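The Second Life of the Biscuit Tin

I have never once thrown away a biscuit tin. I've thrown away a wedding invitation (not mine), a working toaster and, in one bad January, my own tax folder, but when the last cookie is gone and there's an empty tin on the counter, something in me says keep it. My mother had the same problem. Her blue one held thread and buttons and one enormous pair of scissors, and every kid who ever came to our house opened it hoping for shortbread and went home a little sadder.

So when my editor asked for a piece on small storage, the drawers and baskets and little dividers that everyone seems to be buying, I told her I'd rather write about tins. She said fine, but talk to somebody besides yourself. I talked to four people and spent a whole afternoon at a table with a tin, sorting and unsorting, and I had a wonderful time.

The table had a periwinkle blue cloth on it, which I mention mostly because I'd like one. I went through everything the way I do at home: small things out, small things in, stop, change my mind, go find a snack. Cotton swabs stay in their zip bag, I feel strongly about that. Loose swabs get into everything and come out gray and fuzzy, and then you're standing in the bathroom wondering if you'd still put that near your ear. (You would not.) Flat paper packets lie down along one side. Anything squashy goes wherever there's a gap.

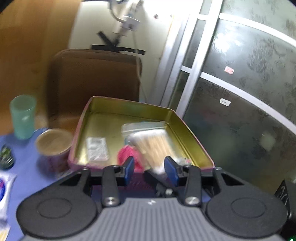 Swabs in their bag, a paper packet along the side, and a bit of bright pink to cheer things up.

My first call was to Yu-na Um, who teaches a home organizing class in the evenings and has strong opinions about lids. She thinks the lid is the reason tins fail. People put a lid on, stack something on the lid, and from then on whatever's inside might as well be at the bottom of a lake. "Take it off and put it under the tin," she told me. "If you need to see it, you need to see it." I tried this at home the same night and found lip balm I'd replaced twice.

She also has a rule about depth, and I love this one. If you can't see the bottom of the tin after moving two things, you've got too much in there. I went straight to the kitchen tin, moved two things, and saw a layer of soy sauce packets. Under those, more soy sauce packets. I'm working on it!

Qiuyue Li goes the other way. She grew up in an apartment where every tin had a lid and a job, and she could tell them apart in the dark by feel - the round one was sewing, the tall one was tea, the flat one with the dent was medicine. Her grandmother kept them on a shelf above the stove and you did not move them. Ever. When Qiuyue moved into her first place she bought a matching set of 50 clear boxes from an outfit called Plorala, labeled all of them, and gave most of them away within the year. "I couldn't remember what I'd called things," she said. "Was tape under T or under Office?" Now she's back to tins, and each one has to look different from the rest or it doesn't come in the house.

I think she's onto something. A clear box tells you what's in it if you bother to look, but a loud pink tin you can spot from across the room with your hands full. You don't need a label when the thing itself is basically a sign. I asked my husband where the batteries were and he said "train tin" without lifting his head from his phone, and we've never discussed the train tin. It just became the battery tin, and everyone in the house knew.

Which brings me to the tins themselves. I have a weakness for the ones with a bit of decoration, and a macaron tin is hard to beat for that. 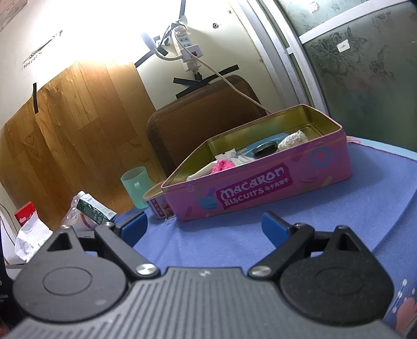
Size matters more than you'd think. Too big and it turns into a junk drawer without the drawer. Too small and you're back to having six of them, all lined up along the windowsill like you're running a shop. What I look for is something my hand fits into sideways, with room to pick up one thing without knocking over three others. Rounded corners are nice too, for wiping out crumbs. And do wipe out the crumbs, please, before anything made of cotton goes in. I use a damp cloth, then a dry one, then I leave the tin open on the counter overnight.

Tarık Kocabaş disagreed with me about nearly all of this. Tarık collects tins, seriously collects them, 437 at the last tally, and he was a little pained to hear I'd been keeping swabs in one. His live on shelves, empty, out of direct sunlight. He did admit, after some pushing, that there's one in his garage full of drill bits. "That one was already scratched," he said. I let it go.

He gave me the most useful tip of the bunch, though, so I forgive him. Never line a tin with anything sticky. Those peel-and-stick shelf papers look great for a month, and then you want them out and you're scraping glue off with a butter knife. Cut a piece of felt or plain brown paper to fit and just lay it in. It keeps things from sliding and rattling, and you can swap it when it gets grubby.

My last stop was Kaan Tokgöz, who runs a secondhand housewares stall called Nillunance and sells old tins by the boxful. I figured he'd be sick of them. He isn't! He says people pick one up and tell him what they're going to put in it before they've even asked the price: fishing flies, baby teeth, guitar picks, stamps. One woman bought a tin for her recipe cards, came back to say the cards didn't fit, and bought a bigger one and kept the first for hair ties.

I left with two. One is square and green and already full of birthday candles, which had been living in a sandwich bag behind the flour. The other is long and flat and I haven't decided yet. It's on the kitchen counter with its lid underneath it, the way Yu-na likes, and so far it's holding a pencil, a stamp and somebody's library card. I should probably find out whose.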